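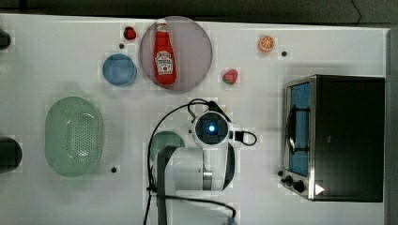 **Film club in a village hall: do we need a licence if we don't charge?**

Posted by marrowfat, 16 September 2024

Hello all. We're hoping to start a monthly film night in the hall at Gorkesthorpe, beginning in February with something cheerful and (if my husband gets his way) a very long western after that. The hall seats 300 on paper, though I'd be thrilled with a couple of rows. We already own the discs and a decent projector, and we weren't planning to sell tickets, only to put a bowl out by the tea urn. My sister says that makes it a private do and we can show what we like. My neighbour says we'll be in hot water. Which of them is right, please? And does anybody have a feel for how loud the speakers need to be in a room with a wooden floor and an awful echo?

**Lahtinen**

Your neighbour, I'm afraid! Buying a disc only covers watching it at home, and a hall that anyone can walk into is a public showing whether or not money changes hands. You'll want a non-theatrical licence for each title, and you get those from whichever distributor handles the film. Do ring before you print your posters, as some licences won't let you advertise the title outside the membership. Ours cost more for newer films, so we did a lot of black and white comedies in our first year and had a lovely time with them. 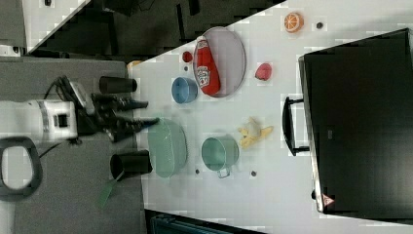 Ask the hall as well whether its own premises licence covers films. Many do, and there are exemptions for small community showings, but the age ratings still apply, so keep an eye on the door if you're showing a 15.

On the echo: hang the heaviest curtains you can borrow along the back wall and put the speakers up at head height, pointing slightly down. Turning it up only makes the dialogue muddier. Subtitles are a kindness too, and our regulars now ask for them.

**estis_13**

we just showed them and never heard anything. bowl made £582 over the winter. get cushions though, those chairs are murder after an hour

**Cilent**

Please do get the licence, whatever the post before mine says.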